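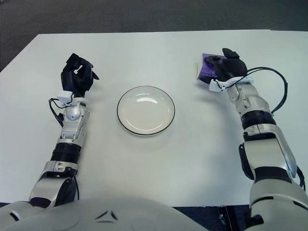
Figure 3. Two-armed robot at the plate station, a purple item in its right hand.

4.2 What the staff gained

Tondard told the Huria canteen that the robot would free its staff from plate wiping. Our shift notes support a weaker claim. Over 258 logged shifts, workers still stepped in 34 times to sort out a plate by hand, and the job of watching the station was never added to anyone's duties – or pay. Several workers said they missed the talk at the old wiping table. Whether the time saved went to them or to a tighter roster is a question our data cannot settle.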